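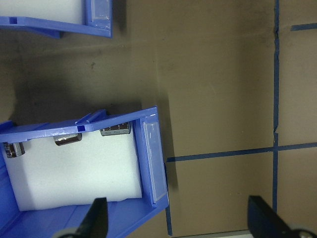 ラキック(Lakik)にて、2024年12月9日

青い箱の前でずいぶん長いこと足を止めてしまいました。ブラスビー(Brasby)の修理工房の公開日に行ってきたのですが、帰ってきて家の者に「何がいちばんよかったの」と聞かれて、とっさに「箱」と答えてしまい、怪訝な顔をされたところです。古いアンプも、ラジオも、立派な測定器もたくさん見せていただいたのに、やっぱり箱なのです。白いフォームが入れてあって、その奥、縁のすぐ下のあたりに円筒形の金属部品が横になって並んでいる、あの青いプラスチックの箱。電解コンデンサーだろうと思うのですが、胴の印字が細かくて、私の目では読めませんでした。老眼鏡を車に置いてきたのが悔やまれます。

さて、順番にお話ししますね。ブラスビーという工房をご存じの方はあまり多くないかもしれません。ラキックの町の、バス通りから坂をひとつ上がったところにある、音響機器と小さな家電の修理をしているところです。看板が小さいうえに、隣のパン屋さんの看板が大きいものですから、私はいちど通り過ぎてしまいました(パンは帰りに買いました、その話はあとで)。公開日は年に二回、七月と年の暮れにあるそうで、七月の回は雨がひどくて行きそびれ、今回は何としてもと思っていたのです。月曜日の開催というのがまた珍しくて、勤めのある方にはつらいでしょうが、私のような身には道も空いていてありがたい限りでした。

受付で迎えてくださったのはトリニダッド・サモンテさんでした。名札と、それから小さな紙の地図を渡されます。地図といっても工房は一階と中二階だけですから迷いようがないのですが、色鉛筆で丁寧に塗ってあって、持って帰って手帳にはさんであります。見学は30人ずつの入れ替え制で、私は午前の二回目の組に入れてもらいました。参加費は500円、お茶とビスケット付き。お茶は部屋の隅の大きなやかんから各自で注ぐ方式で、これがまた濃い! 修理をする人は濃いお茶が好きなのでしょうか。

最初に案内されたのは持ち込みの受け付け台です。ここで品物にタグをつけ、症状を聞き取って、棚に上げるまでの流れを見せてもらいました。ヘラルド・ティオンソンさんという、声のとてもよく通る方が説明してくださって、ご自分で持参した古いラジオを台に置き、お客さん役まで一人でなさるのです。「音が出たり出なかったりするんです」「いつごろからですか」「たぶん夏から」「叩くと直りますか」「……直ります」。会場がどっと笑いました。身に覚えのある方が多かったのでしょう。私もその一人で、台所のラジオは長年、手のひらで直してきました。ティオンソンさんによれば、叩いて直るというのは大事な手がかりなので、恥ずかしがらずに必ず受付で言ってほしいとのことです。

聞き取りの紙も見せていただきましたが、細かい欄がたくさんあるのに、いちばん下に「この品の思い出」という欄があるのがよかった。書いても書かなくてもいい欄だそうです。見本に貼ってあった一枚には、祖母が朝の体操に使っていた、とだけ書いてありました。

そこから奥へ進むと部品置き場で、私がすっかり腰を落ち着けてしまったのがここです。部品置き場というのは、引き出しがずらりと並ぶ薬局のような場所を想像していたのですが、もちろん引き出しもあるものの、主役は持ち運びのできる箱でした。棚から箱ごと抜いて、作業台へ持っていき、使い終わったらまた棚へ戻す。箱は色で分かれていて、青は「これから調べるもの」なのだと、部品係のマリテス・ルンバオさんに教わりました。古い機器から外した部品や、長く棚に眠っていた部品は、いったん青い箱に入り、測って、使えるものはそれぞれの引き出しへ、使えないものは処分の缶へ行くのだそうです。

青い箱の縁には白っぽい擦り傷がいくつもついていました。新品の箱にはない、いい顔をしているなあと思ったのは私だけではなかったようで、隣にいたご婦人も「うちのまな板みたいね」とおっしゃっていました。縁の途中に小さな四角い切り欠きがあり、端のほうには透明な札入れがついています。この札入れは空っぽで、光を受けてふちのところがすっと白く光るのがきれいで、私はしばらくそればかり見ていました。

「札は入れないんですか」とお聞きしますと、ルンバオさんは、調べる前のものに名前を書いてしまうと、あとの人がそれを信じてしまうから、とおっしゃるのです。箱に「良品」とあれば良品だと思ってしまうし、値が書いてあればその値だと思ってしまう。だから青い箱は札を入れずに棚に置き、測り終わって引き出しへ移すときに、引き出しのほうへ書く。なるほどと思って、私は帰宅するなり、台所の「たぶん片栗粉」と書いてある瓶のラベルをはがしました。中身はまだ確かめておりません。

白いフォームについてもお話を伺いました。私などは、部品なんて箱にざらざらと入れておけばよさそうに思ってしまうのですが、円筒形の部品は転がります。転がれば隣とぶつかりますし、外側の被覆に傷がつけば、読めるはずの数字が読めなくなる。それで柔らかいものを敷いて、間をあけて置くのだそうです。あの箱の中でも、部品はそれぞれ隣と離して、だいたい同じくらいの間をとって置かれていました。銀色の頭が光をはね返しているのもあれば、ひとまわり幅のありそうな濃い灰色のもあって、並んでいるところは昼寝をしている親戚のようでした。フォームの切れ端はどこで手に入れるのかと聞いた方がいて、届いた荷物の中に入っていたものをとっておくのだそうです。これは我が家と同じです。我が家では使い道がないまま押し入れを占領していますけれども。

電解コンデンサーという部品の話も、初心者向けにしていただきました。電気をいったんためて、なだらかにして送り出す、貯水池のような役目なのだそうです。長い年月のあいだに中の液が減ってくるので、古いアンプが「ブーン」と唸るときは、まずここを疑うとのこと。それから、電源を切ったあとでも電気が残っていることがあるので、古い機器のふたを開けて気軽に触ってはいけない、と何度も念を押されました。ルンバオさんはここだけ急に学校の先生のような口調になって、みんな背筋が伸びました。

質問の時間に、男の子が「いちばん好きな部品は何ですか」と手を挙げました。ルンバオさんはずいぶん考えて、「つまみの裏についている小さなばね」と答えました。見えないところで仕事をしているから、という話になるのかと思ったら、なくすと一日中床を這うことになるので忘れられないのだそうです。

中二階へ上がると、テオドロ・ラグマンさんの作業台がありました。ラグマンさんはブラスビーのいちばんの古株で、この日はコンリー(Conley)という古い卓上アンプの電源部を直すところを見せてくださいました。コンリーは、このあたりのお宅では昔よく見かけたものだそうで、見学の方のなかにも「うちにあった、あった」と声を上げる方がいらっしゃいました。木目の側板に、手前のつまみが大きくて、確かに親しみのわく姿です。私の家にはありませんでしたが、なんだかあったような気持ちになってくるから不思議なものです。

はんだごての先から細い煙が上がって、松やにの匂いがふっと来ます。ラグマンさんの手は大きいのに、動きはとても小さい。古いはんだを吸い取り、部品を抜き、極性を確かめ、新しい部品を差し、また確かめる。確かめる時間のほうがずっと長いのです。見ているこちらもつい息を止めてしまって、終わったときには、ほうっとため息があちこちから漏れました。ラグマンさんは直したところをすぐには鳴らさず、電圧を少しずつ上げていく道具につないで、お茶を飲みはじめました。「ここで急ぐと、もう一台分勉強することになります」とのこと。そのお茶も、もちろん濃いのです。

待っているあいだに、修理の台帳を見せていただきました。今年はこれまでに130件を受け付けて、そのうち39件がコンデンサーの交換だけで済んだのだそうです。ほかはもっと手のかかるもので、つまみの軸が折れていたり、スピーカーの布が破れていたり、前の持ち主が善意で接着剤を流し込んでいたり(このときのラグマンさんの悲しそうなお顔といったら)。台帳は手書きで、直った日の欄に小さな丸がついています。丸のないところは、と聞きかけてやめました。

さて、コンリーはどうなったかといいますと、ちゃんと鳴りました! 流れてきたのはピアノの曲で、曲名は存じませんが、部屋にいた全員が黙って一曲聴きました。それから拍手が起きて、ラグマンさんは照れてお茶のおかわりを注ぎに行ってしまわれました。

一階に戻ると、体験の席が用意されています。私は「部品の仕分け」を選びました。はんだづけの席は若い方で満員でしたし、こちらには椅子に背もたれがあったものですから。席を見てくださったのはレア・セバスチャンさんで、春からここで修業中とのこと。小皿に混ぜてある抵抗器を、色の帯を見ながら仕分けていくのですが、これが思いのほか難しい。赤と茶が、どうしても同じに見えてきます。セバスチャンさんは「窓のほうへ向けてください、昼間の光がいちばん正直です」と教えてくれて、そのとおりにすると、たしかに違う色に見えてくるのです。編み物の毛糸を選ぶときと同じですね、と申し上げたら、セバスチャンさんも編み物をなさるそうで、そこからしばらく毛糸の話になってしまい、抵抗器はあまり片づきませんでした。

セバスチャンさんが最初の月に任されたのは、仕分けと箱の掃除だけだったそうです。青い箱は底のほうに筋が何本も走っていて、その溝に埃がたまるのを、古い歯ブラシで落としていく。退屈ではなかったですか、とお聞きすると、「退屈でした」と即答でした。でも、そのあいだに部品の形と大きさを手が覚えてしまって、今は引き出しを開ける前にだいたい中身が思い浮かぶのだとか。

出口のところに小さな売り場があって、直し終えて引き取り手を待っているラジオや、キム(Kim)という名前の手作りの工具巻きが並んでいました。キムは帆布でできていて、ドライバーを差してくるくると巻いて紐でとめる形です。私はドライバーを二本しか持っておりませんのに、紺色のを買ってしまいました。残りのポケットには編み針を入れるつもりです。

これから行かれる方のために、いくつか書いておきます。工房の中は床が冷えますので、この季節は厚手の靴下がよいです。中二階への階段は急で、手すりは片側だけ。写真は撮ってかまいませんが、作業中の台の上では影を作らないように気をつけてください。修理の相談は公開日でも受けてもらえるものの、品物の持ち込みは別の日に、とのことでした。お手洗いは一階の奥、部品置き場の先です。それから老眼鏡はお忘れなく。細かい字が読めるのと読めないのとでは、部品置き場の楽しさがまるで違うはずです。

隣のパン屋さんでは、くるみの丸パンを買いました。公開日の名札をつけたままだったので、お店の方に「今日は何が直りましたか」と聞かれまして、コンリーが鳴った話をしましたら、あのアンプならうちの二階にもある、鳴らないけれど、とおっしゃるのです。叩くと直りますか、と聞いておきました。直るそうです。

次の公開日は七月です。台所のラジオは、それまで待たずに年が明けたら持っていくことにして、サモンテさんに受付の時間を地図の裏へ書いてもらいました。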